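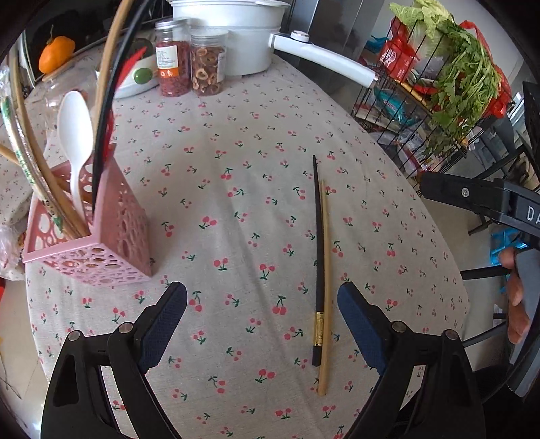

Re: Budget for the second round of hand-held grippers

Archive home | Threads | By month | Search | Subscribe | Log in

Hi all,

Jumping in on the gripper money question, as we went through the same thing in January and I still have the spreadsheet open (and the headache, a bit). Quoting the part I'm replying to:

> We have funds for either a third pair of hand-held grippers or a
> proper arm, but not both before the summer. The quote from Olari
> covers the grippers with cables and one set of finger pads. Is it
> worth waiting and putting everything toward the arm? Also, do
> people budget for spares separately, or does it come out of
> running costs? Our tasks would be kitchen and dining table stuff,
> mostly small utensils.

Short version: get the grippers now, and start saving for the arm on a separate line.

Longer version! We do table work too, in real homes, with everything people keep on their tables left where it is. The photo at the top is the kind of thing I mean – two chopsticks side by side on a cherry-print cloth, one black with a gold band and one plain bamboo, with jars and a pot and a pink utensil holder in the background. Chopsticks are what taught us how to budget. They're thin, they roll, and picking one up without dragging its neighbor along asks a lot of the finger pads. We'd planned for pads as if we were going to be lifting mugs all spring, and we burned through that line so fast I had to go back and ask for more (not a fun email to write).

So, on spares: please give them their own line. Ours sat under running costs the first time and got eaten by parking and batteries. Now each pair of grippers goes in with its own little kit – pads, pivot screws, one spare cable – and the kit gets approved with the hardware, in the same request. The Fova pads we buy come in packs of 32 and we order three packs per pair. That sounds like a lot until you've done a month of small utensils.

On the arm: I'd wait, but I'd use the wait. An arm wants a bench, a power supply in the right place, somebody trained on it, and a room you get to keep. We priced only the arm and then found all the other stuff afterward. If I were doing it again I'd write the room and the training down first and see what's left over. Meanwhile the grippers fit in a backpack and you can be collecting in somebody's kitchen the same afternoon they arrive.

One thing I'd push back on in the Olari quote is the single set of pads. Ask if they'll swap the carry case for extra sets. They did it for us without any fuss, and we keep ours in a tool bag anyway.

Other bits from our sheet, in no special order:

- Groceries and utensils. Small money, but put it in, or you'll be filing receipts for cabbage one at a time. We set aside 154 for the season and came in a little under.
- Home visits. We pay hosts per session. We planned 33 and the money was fine, it was the scheduling that hurt.
- Storage. We doubled what we thought we needed and filled more than half of it by the end of the first month.
- Shipping on returns. Tukura charges you both ways on repairs, so check that before you pick a supplier on price alone.

Does anybody on the list have experience with the Yimyam service plan? We have an offer on the table that covers wear on the linkages but leaves out the pads, and I can't decide if that's any use to us when the pads are the part we go through. Would love to hear from anyone who has made a claim on it.

Happy to send a blank copy of the spreadsheet to whoever wants one. The formulas on the second tab are a mess, so don't trust the totals there until I've fixed them.

Cheers from a very full inbox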